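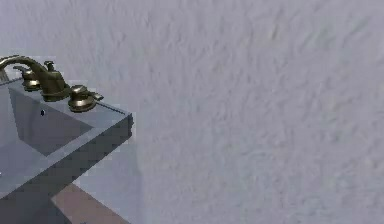

Fig. 1. Simulated bathroom: sink, faucet set and a lot of wall.

Notes for week 4: comparing cameras before you compare grippers
Jerome Policarpio, Apr 10, 2018

Last week we finished up with the two grippers, the Veneo (parallel jaw) and the Huvholm (three fingers, heavier), and I promised we'd set them loose on a faucet. We will! But first I want everybody to spend an afternoon on camera placement, and Fig. 1 is where I'd like you to start.

Look at how much of the view is plain wall. The sink sits down in the lower left, and the spout arcs right out of view, so you never get to see its outlet. If your task is "turn the right handle," this camera might do. That handle is the closer one, it has a short flat lever, and there's clear space around it on screen. If your task is "put a cup under the spout," you're stuck before the arm has moved. The left handle is partly tucked behind the spout, so I'd expect trouble there too.

Now the wall. It's pale gray and bumpy all over, and every patch looks a lot like the next one. A feature matcher can have a bad time with that — lots of points, very few you can trust. Try masking it out and running the matcher again on the sink and faucet alone. The finish on the metal has bright highlights along the top of the curve, and those will slide around when you move the camera, so don't lean on them for tracking either.

What to do in the lab (work in pairs if you like):

Load the bathroom file in the Ekwueme simulator and pick 5 camera positions. Keep the sink where it is and only move the camera.

For each one, write down whether you can see the spout outlet, both handles and the rim of the basin. Yes, no or partly is fine.

Choose your best 3 and run the handle-turning script with each gripper. Use the Jukville controller with its default gains, please (I know, I know, you want to tune it). Stop each run at 800 steps even if it's going well.

Save your logs with the gripper name first and the camera position second. I had a folder full of files called "test" last term and I'm still a little sore about it.

Before next class, read the chapter on hand-eye calibration and bring one question about it, written down.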